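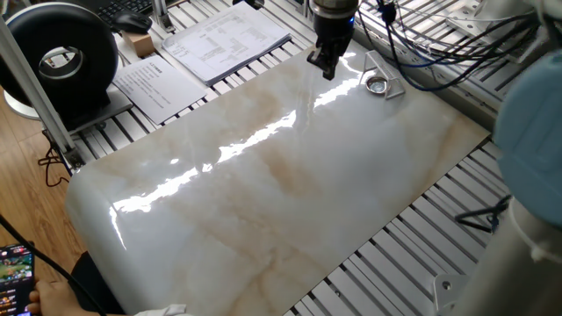
Checking a polished slab before it is cut takes a flat support, one strong light and enough patience to go over the surface twice. The method applies to marble and to marble-pattern slabs with a gloss finish. Set the slab face up on a slatted table so that grit falls through the gaps and does not collect under the back. Stand where the light returns as one long band across the face, as on this cream and gray piece, and use that band as the gauge. A flat, evenly polished area gives a band with clean edges. A dip bends it, and a dull patch breaks it.

What you need

Slatted work table, leveled
Single overhead light, all others off
Lint-free cloth
Dirko surface cleaner or plain water
Skereck wax pencil, white or yellow
Steel straightedge, 100 cm

Step 1. Clean the face

Wipe in one direction along the long edge. Fold the cloth after each pass. Let the face dry for 5 minutes before going on; a damp film hides fine scratches.

Step 2. Read the band

Move your head slowly from side to side and follow the reflection from one end of the slab to the other. Repeat from the opposite long edge. Mark any break with the pencil, outside the defect and never on it.

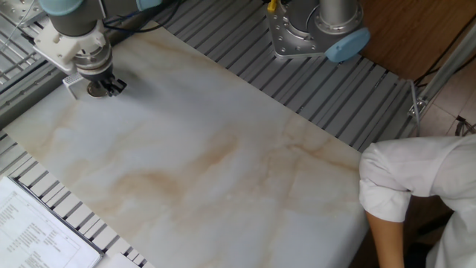

Step 3. Check the veining

Pale beige and tan veins can pass for stains at first glance. Run a fingernail across the line. A filled crack usually catches, a vein usually does not. Where the color turns warmer toward a corner, decide now whether that corner goes in the visible part of the job.

Step 4. Lay the straightedge

Place it across each marked spot in two directions. Slide a 200 micron feeler under any gap. If it passes, set the slab aside for regrinding.

Step 5. Record

Write the slab number (ours run from 1743) on tape on the back edge, with the position of each mark. Remove the pencil with Vomum solvent. Do not scrape.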